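手持夹爪采数据，先别急着比小时数

最近一年，做机器人操作的团队几乎都在谈同一种做法：不再让人遥控机械臂，改由人直接拿着夹爪干活，把过程录下来，再拿去训练策略。成本低，速度快，换个房间就能开工。我赞成这个方向，但对目前汇报结果的方式有意见。

先说好处。遥操作采数据，瓶颈一直在人和机器之间那层延迟上。操作员看着屏幕挪手柄，动作又慢又碎，录下来的轨迹也带着这种迟疑。换成手持夹爪，人的手腕、手肘照常用，两只手能自然配合。整理书刊这类任务，遥操作做起来很别扭，纸会弯，封面会滑，夹的位置差一点，整本就往下垂。 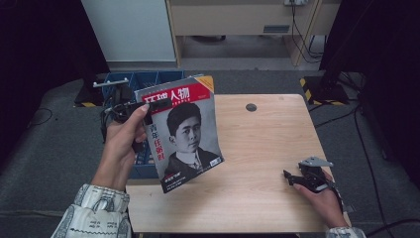

双手各持一只夹爪，左手夹住一本《环球人物》的上缘，将其提离桌面。

杂志是很好的测试物。它不硬也不软，姿态随夹持点变化，光靠一个抓取框描述不了。Kestitz那篇内部报告里，软质薄片一类单独列了200条演示，训练出来的策略在原桌面上表现不错，换一张桌子就明显变差。报告把原因归为“数据量不足”。我不太同意。200条全在同一张桌子上录，再录200条，问题恐怕还在。

这就是我想说的第一点：小时数和条数不能说明覆盖面。Pundport去年对外讲的是1246条演示，数字很大，可是读到附录才知道，场景只有5个。Fuentealba的数据少得多，只有59个任务片段，但每个片段都换了物品的摆法和起始位置。两家的任务不同，成绩不能直接相比。单论哪份数据更经得起追问，我选后者。

第二点，视角。手持夹爪上的相机离物体很近，这既是长处，也是麻烦。近处的东西会占掉大半个画面，反光的表面会把旁边的颜色也带进来，模型看到的蓝色未必是篮子本身。

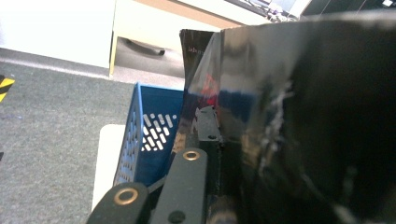
夹爪相机视角：右侧是反光的黑色物体，左边为蓝色塑料篮，黑色表面上映出了蓝色和红色。

很多人主张把这类片段筛掉，理由是“画面不干净”。我认为应当留下，并且单独标注。部署以后，机器人迟早要碰到亮面包装和塑料袋，训练时没见过，到时候只能靠运气。Jidmont的做法值得参考：他们按遮挡程度给片段分级，评测时分级报成绩。总成功率因此不太好看，但读的人知道策略弱在哪里。Jahangir Kanagaratnam二月份在一次小范围交流里讲得很直接：如果一份评测里找不到失败最多的那一类，多半是作者没有分类。

也有人反驳，说头部相机可以补上夹爪相机看不到的部分。这话对一半。头部视角能给出整体布局，桌子在哪里，两只手相距多远，都看得清楚。可是手一伸过去，手和物体本身又挡住了后面的东西。两路视角各有盲区，叠加起来也不等于没有盲区。论文里若只写“多视角输入”，不交代两路画面同时被挡的比例，读者就无从判断。

第三点谈得最少，就是夹爪本身的状态。指尖的衬垫是消耗品，边缘会起毛、翘起，与物体的接触也可能随之改变。操作员的手会自动补偿，垫子滑了就多用一点力，自己未必察觉。策略没有这种本事。
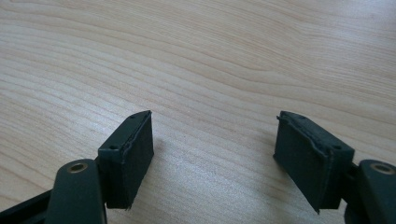 报告里应当补上的内容

我的建议并不复杂，多数团队手里已有这些信息，只是没写出来。

一、场景数、物品数和演示条数并列报告，放在正文里，不要放进附录。

二、反光、遮挡、软质物品单独统计成功率，样本少也照实写。

三、记录夹爪衬垫的更换时间，并说明评测所用的衬垫与采集时是否同一状态。

四、至少留一张从未在训练中出现过的桌面做测试。

有同行认为这样做会拖慢进度，小团队负担不起。第三条的记录工作，一张表格就够了。第四条确实要花钱花时间，但如果连一张新桌子都没试过，就不该在标题里用“泛化”这个词。

手持夹爪降低了采集门槛，以后数据只会越来越多。评测的写法如果不跟着改，各家的数字会继续往上涨，而我们对这些策略能做什么，仍旧说不清楚。

阅读 1246　评论 59　分享 5
本文仅代表作者个人观点　|　联系编辑部　|　版权所有，转载请注明出处　|　返回顶部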